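Vaisselle en plastique : Ekia promet des assiettes « pour la vie », on demande à voir

Par Aurélien Chevalier

La vaisselle de couleur revient, paraît-il. Elle n'avait jamais vraiment quitté les placards des familles, les paniers de pique-nique et les cantines de centres aérés, mais Ekia a décidé d'en faire l'événement de son mois d'avril. La marque a présenté vendredi à Dreltcombe sa gamme Brunet, des assiettes, des bols et des gobelets en plastique teinté dans la masse, vendus à l'unité ou par lots, et accompagnés d'une promesse qui tient en trois mots sur la brochure : « pour la vie ».

La formule est jolie. Elle est aussi difficile à vérifier un vendredi matin, entre un café et une pile de dossiers de presse.

Commençons par ce qui est annoncé. Selon la brochure, chaque pièce aurait supporté 1000 passages au lave-vaisselle sans perdre sa teinte. À raison d'un lavage par jour, cela mène un peu au-delà de deux ans et demi. Pour une vie, c'est court. Interrogée sur ce point, la responsable de la gamme a répondu que le chiffre correspondait à la durée de l'essai et que rien n'interdisait d'aller plus loin. Certes. Rien n'indique non plus ce qui se passe au 1001e passage, et le document ne précise ni la température de l'eau, ni le type de détergent, ni la manière dont la teinte a été comparée avant et après.

Même flou sur les rayures. La brochure parle d'une surface « résistante aux gestes du quotidien », sans dire si couper une escalope en fait partie. Quiconque a gardé quelques années des assiettes en plastique sait pourtant que c'est là que tout se joue : le fond se marque, les traces accrochent la sauce tomate, et l'on finit par réserver la pile aux goûters. À Dreltcombe, aucun couteau n'était prévu. J'ai demandé s'il était possible d'en essayer un. On m'a proposé une fourchette, puis la conversation est passée aux coloris.

Les coloris, justement, sont le vrai sujet de la gamme. Pas de beige, pas de gris « galet », pas de blanc cassé. Ekia dit vouloir rompre avec les tables trop sages et a choisi des teintes franches, que l'on est censé mélanger sans chercher l'accord. Le principe n'a rien de neuf, les dînettes fonctionnent ainsi depuis longtemps, mais il a le mérite de régler la question de la pièce cassée ou perdue : dans un service où tout est dépareillé, il ne manque jamais rien.
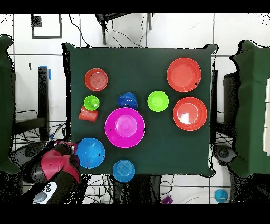 Assiettes magenta et rouge orangé, bols bleus et verts : les teintes vives se mélangent sur un tissu vert foncé.

Reste à savoir qui a envie de manger sa blanquette dans du magenta. L'argumentaire vise « toutes les générations », une expression qui sert en général à éviter de répondre. Les tailles, elles, racontent autre chose. Les petits bols conviennent à une compote ou à une poignée de cerises, beaucoup moins à une soupe d'adulte. Les grandes assiettes sont plus convaincantes, avec un rebord assez relevé pour que le jus ne file pas sur la nappe. Le gobelet tient bien en main. Il est aussi très léger, et je ne le confierais pas volontiers à une terrasse par jour de vent.

Vient ensuite l'argument écologique, puisqu'il en faut un. Ekia affirme que ses pièces remplaceraient avantageusement la vaisselle jetable, et avance le chiffre de 582 assiettes en carton évitées par foyer. La période de calcul n'est pas indiquée. Sur un an, cela supposerait une famille qui mange dans du carton plus d'un jour sur deux, ce qui existe peut-être mais ne me semble pas être la norme. Sur dix ans, le chiffre devient plausible et beaucoup moins spectaculaire. La marque a promis de transmettre le détail du calcul. À l'heure où ces lignes sont écrites, il n'est pas arrivé.

On peut d'ailleurs retourner le raisonnement. La plupart des foyers possèdent déjà une vaisselle lavable, souvent plus qu'ils n'en utilisent. Si l'acheteur remplace des assiettes en faïence encore bonnes par des assiettes en plastique neuves, on voit mal où se cache le bénéfice. Et la reprise des pièces usagées, évoquée à l'oral, se limite pour l'instant à deux magasins. Les autres clients feront comme d'habitude - ils garderont les vieux bols pour tremper les pinceaux.

Côté prix, le lot de base est affiché à 60 euros. Ce n'est pas scandaleux pour un service complet, à condition de considérer que c'en est un : il n'y a ni plat de service, ni saladier, ni couvercles. Ces derniers sont annoncés pour plus tard, sans date. Or c'est bien le couvercle qui ferait passer un bol du rayon des jolis objets à celui des choses utiles. Une fois fermé, il va au réfrigérateur, au bureau, dans le sac du parc. Ouvert, il attend le prochain goûter.

La concurrence n'est pas restée muette. Vudley, qui vend depuis plusieurs saisons une vaisselle du même genre dans des tons plus éteints, a fait savoir qu'elle ne comptait pas changer sa palette et rappelé que ses couvercles étaient, eux, disponibles. La pique est de bonne guerre. Elle ne dit rien de la tenue des assiettes Vudley au couteau, sujet sur lequel cette maison n'est pas plus bavarde que sa rivale.

Il serait injuste de ne rien retenir de la matinée. Les pièces sont gaies et faciles à attraper pour de petites mains. Un enfant qui met la table choisira sa couleur sans se faire prier, et se disputera sans doute pour la même que sa sœur. Pour les anniversaires et les déjeuners au jardin, la gamme fera l'affaire. C'est un usage honorable, qui n'avait pas besoin d'être élargi à l'existence entière.

Les assiettes, bols et gobelets Brunet sont en vente dès maintenant dans les magasins Ekia. La garantie imprimée au dos du lot court sur deux ans.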